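Ticket 399: gripper knocks down the neighbour's tile
Project: Guess the Animal (student robotics club, Nikthorpe)
Opened by: Thandeka Dlamini
Status: open, waiting on reply
Priority: normal (but see the bit about the open day!)

Hi Ciarán, you said to put everything in a ticket instead of catching you in the corridor, so this is me putting everything in a ticket. Sorry in advance, it's long.

Short version: the arm can find the board, it can line up on a tile, and it can push the tile down. What it can't do is push down one tile and leave the one next door alone. It's been like this since we went over to the new fingers in January, and the rest of the team think it's my code and I think it's the fingers. Wrist camera pictures first.

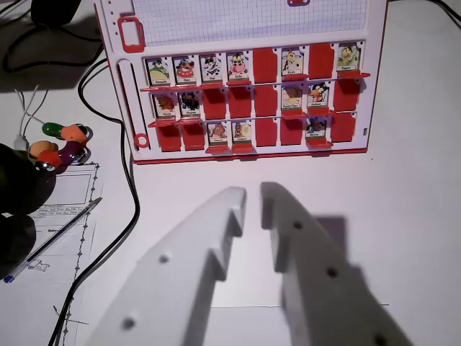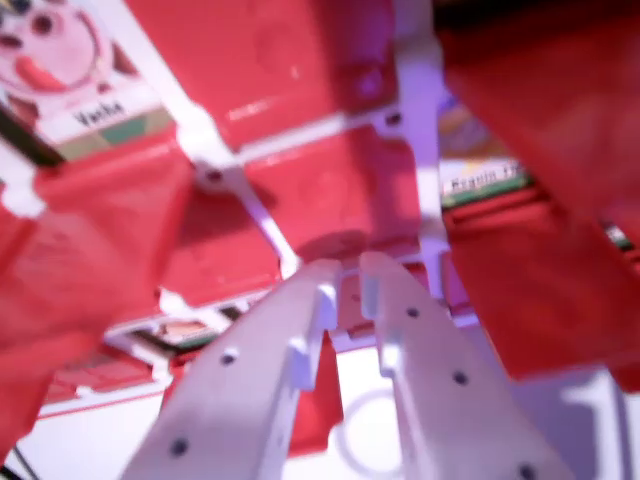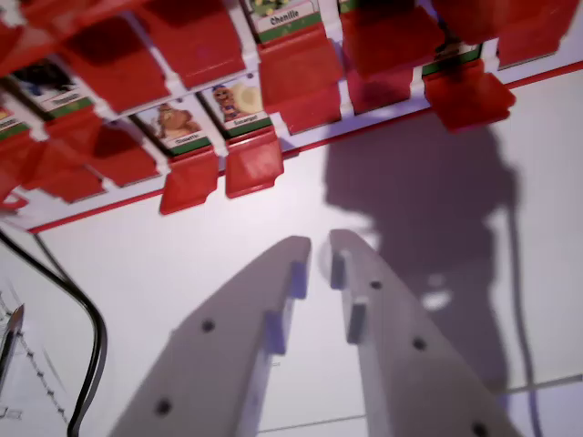

Wrist camera, gripper at the board. The middle one is the close-in position where I think the trouble starts.

What should happen

The player answers a question ("does it have feathers?"), the program works out which animals are out, and the arm goes along the rows flipping those tiles and nothing else. Then it asks the next one. On the old fingers it was slow and a bit dim but it did get through a whole game.

What happens instead

It goes in, the tile it wants goes down, and then on the way out the finger catches the edge of the next tile along and takes that one too. Not every time. The middle row is the worst. The program has no idea it's happened, so it carries on as if that animal is still in play and we get nonsense at the end. On Monday it proudly guessed Vache when Vache had been flat on its face for ages.

Setup, so you don't have to ask

Arm: the Bralley, same as last term, firmware not touched.
Fingers: the new printed pair.
Program: the Gallardo branch, with my changes on top.
Board: the French one with the cartoon animals. The names matter a bit, because the label reader is matching on them and it's set to French now.

What I've tried

1. Slowed the whole thing down. Took the approach speed to the second lowest setting. It still catches the neighbour, it just does it more politely.

2. Re-did the calibration on the board corners. This did help! Before that it was landing noticeably to one side. Now the fingers line up where I expect, so I'm fairly sure it isn't a plain offset any more. I saved the old calibration file in case you want to compare.

3. Closed the fingers up more before going in. Better on the way in, no different on the way out. My thinking was that two tips close together would act like one thin poker. They sort of do, but the fingers get a lot wider further back, and when the wrist tilts it's the wide part doing the damage.

4. Changed the retreat so it backs straight out instead of lifting first. I ran 10 flips in a row on the middle row with this and got 2 bad ones, where before it was more like half. So that's real progress, but two wrong animals is enough to wreck a game.

5. Swapped which finger does the pushing. No change that I could see, and it made the cable pull at the wrist, so I put it back.

Other thing, possibly related, possibly not

The label reader goes funny at the close-in position. From further back it gets most of the names. Up close the flaps fill the view and it reads bits of words, so we get "Frapin" with the end chopped off and it refuses to match that to anything. When it's at an angle like in the last picture it's happy with Chenille and Escargot, and then Chouette is a coin toss. I've told it to only read labels from the far position and remember them, which feels like cheating, but the cards don't move during a game so I can't see the harm. Shout if you can.

I also had a go at making it check the board again after each flip, so it would at least notice when it had knocked an extra one. It works but it adds up to 780 milliseconds a go on the club laptop and the little ones lose interest. Could do it once per question instead of once per tile? I haven't written that yet.

What I'd like from you, please

— Can you look at whether the fingers could be slimmer where they widen out, or whether that would make them snap? I don't know how much of that width is there for strength and how much is just how the drawing came out.
— Are the little raised pads on the inside edges needed for this job? I know they were for picking things up. We aren't picking anything up. If I can have a pair without them I'd love to try it.
— Is there a way to stop the wrist tilting on the way out? I looked in the Bralley settings and found something called path lock, ticked it, and the arm sulked and threw a joint limit warning, so I unticked it again and backed away.

We're meant to be showing this at the Stavstead open day and I'd rather not have a grown-up stood next to it flipping tiles back up by hand. If it comes to it we can play with only the top row, I suppose, but that's a pretty short game.

Log is in the shared folder under the ticket number. Ignore the first chunk, that's me having the wrong port selected.

Thandeka

---

Reply from Ciarán Gallagher, March 27, 2024

Hi Thandeka, great write-up, thanks. I've had a look and I don't think it's your code, so you can tell the others that from me.

Leave path lock off for now. The warning is the arm running out of reach at the elbow, and it would be worth shifting the board a hand's width closer to the base before you try it again. Re-do the corners after you move it or you'll be back to landing to one side.

Pads: no, you don't need them for pushing. I'll print you a pair without, and I'll take a bit off the sides while I'm in the drawing. They might flex more, so keep the slow approach on until we've seen how they behave.

Checking once per question sounds right to me. Write that one next, and keep the far-position label reading, there's nothing wrong with it.

---

Thandeka Dlamini

Brilliant, thank you! Board moved closer, corners re-done, path lock ticked and no sulking so far. I've only done the top row though, so I'm leaving the ticket open until the new fingers are on and I've had a proper go at the middle one.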